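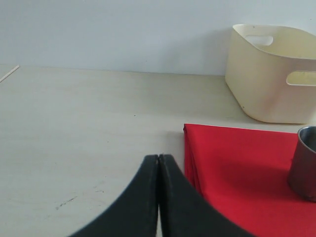
Kolenwood linen room moves folding work to a single table

October 6, 2021

The Kolenwood conference center has moved the sorting and folding of its table linen to one light-colored table set against a plain white wall. The change took effect this week and covers napkins, small towels and tray cloths. Full-size tablecloths are still sent out to the laundry contractor, Nandley, and come back pressed and on hangers.

Under the old arrangement, small pieces were folded on carts in the corridor and carried to the shelves in stacks. Stacks were often refolded at the shelf when the edges did not line up. The new procedure keeps each piece on the table until it is folded and placed in a bin.

The bins are cream-colored plastic with rounded corners and an oval cutout for a handle. They are kept against the wall so that the front of the table stays free for the cloth. Staff are asked to lift the bins by both handles and to leave them below the rim line when full. A bin that is filled past the rim cannot be stacked, and the top layer creases.

Red cloths are the first group to go through the new procedure. The center holds 430 of them, the largest single color in its stock. They are washed apart from the white and cream pieces and must also be folded apart from them. Earlier in the year a mixed load left a pink cast on part of the cream stock, and those pieces were withdrawn from dining use in May.

The folding method is given on a printed sheet. The cloth is laid flat and smoothed from the center outward. It is folded in half with the straight edge away from the worker, then in half again from the side. The folded side is pressed flat by hand. If the layers bunch along the fold, the piece is opened and started over. Pieces with stains, pulled threads or open hems are set aside and do not go in the bin.

Completed bins go to the store room, where the shelf position depends on color. Red is on the lower shelf, cream and white above it. Each bin carries a card with the color, the number of pieces and the date of folding. The oldest card is used first.

The wall behind the table was also part of the work. It was filled, sanded and painted in the Plana range, a washable flat finish that the center already uses in its kitchens. The finish was chosen for its low reflection, as glare from the previous gloss paint made light stains on white cloth hard to find. Two coats were applied – the second after an overnight wait – and the room was back in use on the following day.

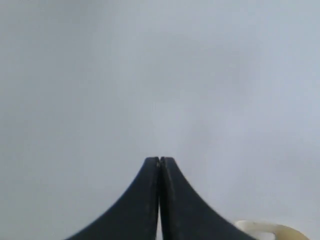

A closed or almost closed two-fingered gripper against a plain, pale gray-blue background.

The tabletop was kept. It is a pale laminate with a faint wood-like grain, and it shows light wear, including a gray scuff streak and a small dark speck. The center looked at replacing it and decided against doing so. The surface is smooth enough that cloth does not snag, and marks of this kind do not transfer to the linen. It is to be wiped down with a damp cloth and mild soap before each session and dried before any linen is put on it. Bleach and abrasive pads are not to be used.

Inspection of the surface is set for every 4 weeks. Any chip or raised edge is to be reported under work order 1234, which stays open for the room through the end of the year. Loose items such as pens and clips are to be kept off the table during folding.

The Bakilana annex, which shares the linen stock, will continue to fold on its own premises for now. It will use the same sheet and the same type of card so that bins can be exchanged between the two buildings. Bins sent to the annex are to be returned empty and clean, with the old card removed.

Requests for linen are unchanged. Orders for events must reach the linen room by noon two working days ahead, with the color and the number of pieces stated. Orders for red cloths may take longer while the existing stock is refolded. Cream and white pieces will follow once the red group is complete, and tray cloths will be done last.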